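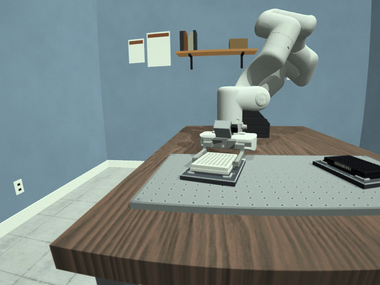
Is it worth paying for a water softener if you rent?
Depends on how long you're staying and who owns it when you leave. For a one-year lease I'd skip it.

colline_tenant
Moved in August. The landlord wants to split a Matura unit with me, $1000 each, $2000 total. The sales guy told him it will save "up to" half our soap and double the life of the water heater. I asked where that came from and got a brochure.

m_kwofie
Whose water heater is it? His. So you'd be paying half to protect his appliance. Ask him to put it in and raise the rent a few bucks if he wants it that badly.

Fluketti
Disagree with the above. We had really hard water and the difference in the shower was obvious the first week. Glasses came out clear, towels were softer. I'd pay for it again.

m_kwofie
First week of anything new feels great. Did you test the water before and after?

Fluketti
No, I looked at my glasses.

Augustina Kyei
I'm with Mariama on the money side. On the hardness side, get a test strip kit before anybody signs anything. The seller's free test is done by the person who earns the commission. Your city water report should list hardness too, usually in a table near the back.

colline_tenant
Found the report. It says moderately hard. The sales guy said "extremely."

Augustina Kyei
Well, there you go.

Fluketti
City average isn't your tap. Old pipes matter.

m_kwofie
Pipes don't add much calcium. And at moderate hardness, vinegar in the kettle every couple of weeks does the job.

araujo_st
Has anyone asked about salt? Somebody has to haul the bags down to the basement and pay for them. My old lease on Araújo Street didn't mention it, and guess who got stuck with it for two years.

colline_tenant
Not in the lease. I'm telling him no on the split and buying a shower filter.

m_kwofie
Most shower filters don't soften either, so read the label first.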